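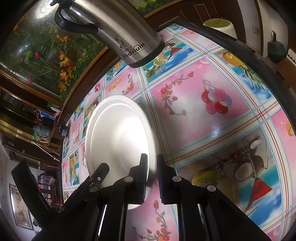
A two-fingered gripper at the rim of a white bowl, one jaw on each side.

Student Projects | Robotics

Bowls, plates and a lot of patience for the Mulico team

Monday
By our campus reporter

I went along to watch the Mulico students this week, and I have to tell you, I will never clear a table the same way again. Their class project is called Bovau, and the goal sounds so easy (ha!): teach a gripper to pick up dishes and stack them. The club wants 206 good pickups logged before the Menon student contest in April, and everybody gets a turn at the handle.

What surprised me was how picky you have to be about a bowl. One jaw goes inside, one stays outside, and you close slowly. I tried it myself and went in much too fast — twice!
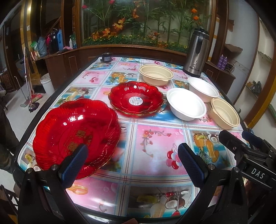 Text and visit: Vuson Student News

The table had a mix of dishes on it, with red scalloped glass, white foam bowls and a couple of beige molded pulp ones with little tabs on the rim. The students argue a lot over which kind is hardest. I'd vote for the big red fruit bowl, with all that ribbing and the wavy edge, but I got outvoted by the foam fans.

Sessions run 90 minutes and the group has 7 members right now. They'd love more, and you don't need to know any code to join — just sign up at the Mulico desk before the next session. I'm going back for another try at that foam bowl.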